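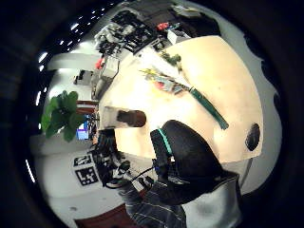
A gloved hand at a cream-coloured tabletop, with small yellow, red and teal pieces further back.

The second life of the board game

Sales of new games get the headlines, but a growing number of players are putting their money and their evenings into old ones

The shop on Laitinen Street opens at ten on a Thursday, and by quarter past there are usually people waiting with carrier bags. Inside the bags are board games, most of them bought decades ago, most of them missing something. One has no dice. Another has a full set of houses but only two of the six playing pieces. A third has been stored in a loft, and the lid has gone soft.

Elli Ahonen has run Flestano for nine years. She started by selling second-hand games and moved into spare parts when she noticed how many customers were buying a whole set to get at one piece. Parts now bring in more than complete games do.

"People would buy a copy for twelve pounds, take out the egg timer and give me the rest back," she says. "I had a back room full of games with no timers."

The back room is now the business. Last year Flestano posted 1,809 orders for loose parts, up from 1,628 the year before. A typical order is small: a replacement pawn, a pack of cards, a rule sheet. Pawns cost 40p each and rule sheets a pound. Ahonen keeps the stock in the sort of drawers sold for screws and washers, arranged by game and then by decade, as manufacturers changed sizes and colours without telling anyone. A red pawn from 1974 may sit two millimetres taller than a red pawn from 1981, and some customers mind very much.

The most requested item is the sand timer. After that come the small plastic pegs used in Horkadville, a town-building game that sold well in the late seventies and was dropped when its maker, Rukex, closed its games division. Each copy held 120 pegs in four colours. Very few copies still do.

Esko Kettunen owns eleven copies of Horkadville and has made two of them complete. He is a retired surveyor who plays every week with three friends from his old office, using the rules as printed in the first edition. Later editions shortened the game by dropping the winter turn. Kettunen thinks this was a mistake.

"Winter is where you find out if you've built the thing properly," he says. "Without it you're just filling in a map."

He keeps a list of known first editions, compiled from sale listings and letters. It stands at 1,718. He believes the original print run was much larger, but no production records have come to light, and he doesn't like to guess.

Prices have followed the interest. A worn copy of Horkadville could be had for a fiver at most car boot sales ten years ago. A clean one with all its pegs now goes for roughly 90 pounds. Ahonen says the rise has brought in a different sort of buyer, one who wants the box kept flat and out of the sun and has no plans to open it. She sells to them, but she won't break up a complete set to fill their orders.

Repairs are the slowest part of the work. Split box corners are mended with Japanese paper and wheat paste, and left under weights overnight. Boards that have come apart at the fold get a new strip of bookcloth on the back. Ahonen charges 15 pounds for a board and turns down anything with mould. The waiting list in March ran to seven weeks.

Kettunen has two boxes in the queue. He is also still short of nine green pegs.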